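Pre-Session Check for Hand-Held Gripper Recording

This page covers the checks an operator carries out before recording demonstrations with a hand-held gripper. It applies to all stations running the Bindstead procedure and replaces the January version. Setup of the tracking software is covered separately.

Allow 14 minutes for the full check the first time. Operators who know the station will need less.

Before you start

You need the gripper, the station log, a lint-free cloth, the hex key supplied with the gripper and a steel rule. Switch off any overhead fan. Put watches, rings and lanyards in the tray at the door.

Read the last entry in the station log. If it carries an open fault, stop and speak to the shift lead. An open fault can be closed only by the person who repaired it and one other operator, both signing.

Step 1. Clear the work surface

Remove everything within reach of the fingers that is not part of the task. Objects that belong to the task but are not used in the first episode go to the far edge of the surface, and they stay there until called for. Do not stack them.

Wipe the surface in one direction, far edge toward you. Check it again from a low angle. Specks and crumbs smaller than a grain of rice may stay if they do not move when the cloth passes over them. Anything larger comes off.

Step 2. Check the fingers

Hold the gripper with the fingers open and look at both inner faces. They should be free of tape residue and dust. Clean them with a dry cloth only. Solvent softens some printed parts and is not allowed at the stations.

Run a fingertip along the edges. Minor roughness on a lower edge is acceptable. Replace the finger if:

- a crack reaches a mounting hole
- a chip extends onto the inner face
- the finger moves sideways by more than the width of the rule's edge when pushed by hand

Fingers are replaced as a pair. Mark the old pair with the station number and put them in the returns bin. After 1000 episodes a pair is replaced regardless of condition.

Step 3. Check the joints

Open and close the gripper slowly five times. Both fingers must travel together and stop together. If one lags, loosen the pivot screw a quarter turn, cycle the gripper again and retighten. Do not oil the pivots.

Record the result as "free," "stiff" or "failed." Do not write "OK." Nuwan Wijesinghe reviewed the old logs and found entries where "OK" had been used for all three.

Step 4. Set the starting view

Open the fingers fully and hold the gripper over the middle of the surface. In the preview, confirm the following:

- both fingers are visible, one on each side
- the gap between them shows the work surface only
- no hand, sleeve or cable crosses the gap
- lighting on the surface is even, with no glare patch between the fingers

Soft shadows are acceptable. A hard shadow with a sharp edge means a lamp is out of place. Move the lamp and leave the exposure setting alone.

Hold this position for three seconds at the start of every episode. The Prasix import tool uses the still period to find the first usable moment, and it rejects files without one.

Step 5. Record a test episode

Record one episode with no object. Open, close, open, hold. Play it back at full speed and compare the reported finger width with the rule. Full open must read between 93 and 100 percent of the calibrated value. A lower reading calls for recalibration before any task recording.

Delete the test episode after it has been logged. Test files left in the session folder get imported with the rest and have to be removed by hand.

Step 6. Sign the log

Enter the station number, finger pair number, joint result and width reading. Sign legibly. If the gripper is handed to another operator during the session, repeat steps 2 and 4 and sign again.

Common errors

Preview is sharp but the import fails: the still period was too short. Record again.

Width reading drifts during a session: check the pivot screws first, then repeat step 5.

Corrections to this page go to Farzana Bepari.
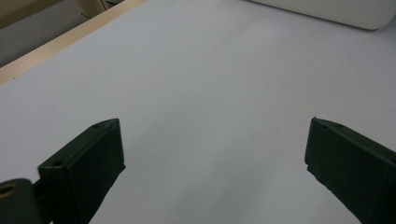 Step 4: fingers open over a clear area of the work surface.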